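Home | Syllabus | Readings | Tastings | Contact

Week 4: Sherry, soleras and the trouble with age

OK, so last time we ran out of minutes before I got to blending, and I promised I'd start there (thanks to everyone who emailed!). Get comfortable, this one has some arithmetic in it.

A solera is a stack of barrels in levels. You draw wine for bottling from the oldest level, top that level up from the next one, and so on until the new wine goes in at the youngest end. My favorite case for teaching is the Sterkema bodega, which has 153 barrels spread over 4 levels. I love those numbers because they don't divide evenly, and real cellars never do either. 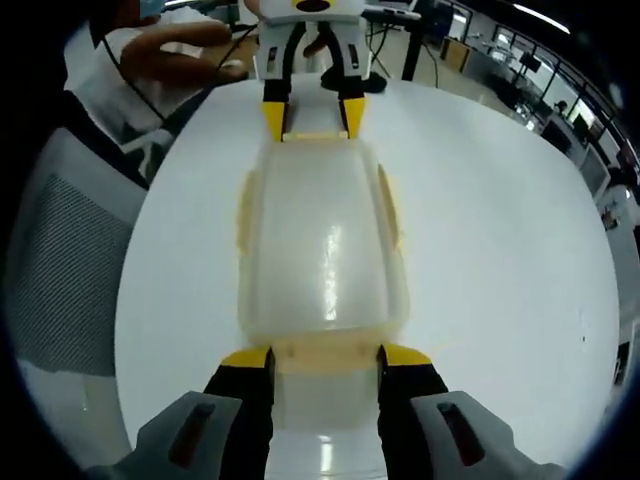 So how old is the wine in the glass? Every bottle holds a bit of nearly every year since the solera was started, and the best you can give is an average. Driteser, the shipper we met in week 2, printed the founding year on its labels for ages, and buyers took it for a vintage. Please don't make that mistake on the quiz!

One more thing, on flor. It's the layer of yeast that grows on top of fino and keeps air off the wine. It likes a cool, damp cellar and it gives up if the alcohol gets much past 15 percent, so oloroso is fortified higher and ages with air instead.

For September 26: read the Gatton chapter on shipping casks and bring one question about it. The Lūse handout is optional (but fun).

Sign up for our newsletter to get new course notes by email. This site uses cookies. Accept | Settings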